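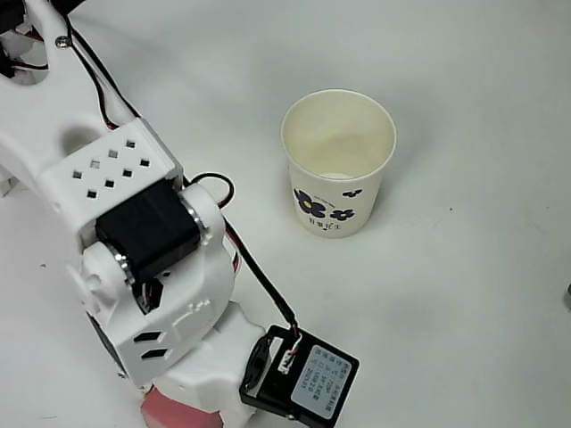 A paper cup and a robotic arm on a white table.

Search this site Enter keywords
November | By the Plamano Work Law Blog editor
2 min read

When a Final Paycheck Comes Late, the Worker Should Not Have to Ask Twice

Many states give an employer a deadline to pay the last wages of a person who leaves. I have no complaint about the deadlines. My complaint is with what happens on the day after the deadline, when in many places nothing happens until the worker writes a letter.

Some laws say that the penalty starts only after a written demand. The idea looks fair on paper. An employer can make an honest mistake, and a short letter gives a chance to repair it. But consider who must write this letter. It is a person who lost a job last week, who maybe does not know that the demand must be in writing, and who still hopes for a good reference from the same manager.

I read the file of a warehouse worker at a company I will call Bramolberg. His last check should have been $2,323. He telephoned the payroll office two times and both times a polite voice told him that it was "in process." The check came after 43 days. He had sent no letter, so he could claim no penalty. The company had used his money for six weeks and paid nothing for it.

The usual answer from employers is that automatic penalties would punish small businesses. I take this seriously. A bakery with four employees does not have a payroll department, and a penalty of nearly $3,000 could be larger than the wages in dispute. But a legislature can write a limit for small employers, or a few days of grace, and many penalty laws in other fields already work in this way. If I pay my property tax late, the county does not need to send me a demand before the interest begins.

There is also the question of proof. A telephone call leaves almost nothing behind it, and a text message to a supervisor may or may not count as "written" — the courts do not always agree. So the parties spend money to argue about the form of the demand, when everybody in the room knows the wages were due and were not paid.

I would make the rule simple. The clock should start on the day the wages are due, and the employer who has a good reason for the delay should be the one who explains it.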